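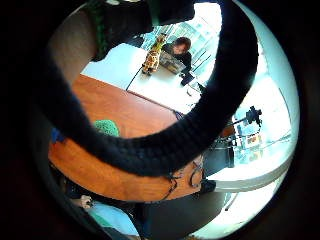 Prarnier supplies technical yarns and finished knit goods to workshops, schools and small manufacturers. The company operates from a single site in Skerneldale, with spinning, dyeing and knitting under one roof. Floor area is 3579 square meters.

Products
The current catalog lists 117 yarns in wool, cotton and blended fibers. Weights run from lace to super bulky. The Udora line is worsted-spun wool, sold undyed or in 40 stock shades. The Surdu line is a wool and nylon blend for socks, gloves and other items subject to abrasion. Custom shades are matched to a customer sample under D65 lighting.

Testing
Each dye lot is checked for colorfastness to washing, rubbing and light. Yarn count and twist are measured on conditioned samples. Lot records are kept for six years and supplied on request. Returns are accepted on unopened cones only.

People
Prarnier employs 79 people. Tincuța Moldovan is managing director. Virgil Ursu heads the dye house and handles technical questions on shade matching and shrinkage.

Ordering
Minimum order is one cone for stock shades and eight for custom shades. The site closes for boiler maintenance in October. Orders received before noon ship the next working day.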